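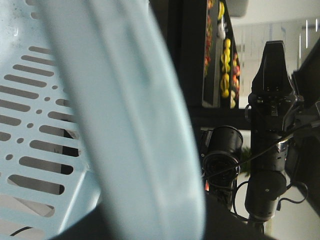 ## Six months with the Odberg folding drying rack

I have put off writing this because I wanted to live with the thing through a winter and a damp spring first. A drying rack that behaves in July will tell you very little about how it handles a wet pair of jeans in February, when the windows are shut and the whole apartment smells like wool socks.

We bought the Odberg after our old rack finally gave up a leg. My brother Anas had the same model at his place in Comthorpe and kept telling me to get one, and he was so smug about it that I held out for a while on principle. It cost me 59 dollars, plus a shipping charge I grumbled over and then forgot.

**Setting it up.** It comes in one piece, already assembled, with the wings folded flat against the body. You pull the legs apart until the brace clicks, then lift each wing and drop the little arm into its notch. The left notch on mine was stiff for the first few weeks and I pinched my thumb in it more than once (my own fault, I was holding a cup of tea). It has loosened up nicely.

**How much it holds.** A full load of mixed clothes from our washer, with room left for a couple of dish towels. Sheets are another story. A fitted queen sheet has to be folded over two rails, and then the middle stays clammy until you turn it. I've taken to hanging the sheets over the bathroom door and leaving the rack to the shirts, which works fine if you don't need to close the bathroom door!

The rails are thick enough that they don't leave that sharp crease across the belly of a T-shirt, and I can't tell you how happy this makes me. Khalil, who irons for a living and has opinions, borrowed it one Saturday and asked where I'd bought it, so take that as you like.

**The things I'd change.** The feet are hard and they slide on tile. I stuck felt pads on them, which helped on the wood floor and did nothing at all in the kitchen. I also wish the wings locked when folded, as one of them likes to swing open while I'm carrying the rack down the hall, and it has taken some paint off the door trim.

No rust so far, though there's a scuff on the lower rail where the vacuum keeps catching it. I wipe the whole thing down when I remember, maybe once a month.

If you dry a lot of big bedding, I'd look at the wider Nimri one first, even though it takes up more floor. For two people and ordinary laundry I'd buy the Odberg again, and in June I'm getting a second one for my mother.

— Lama Masri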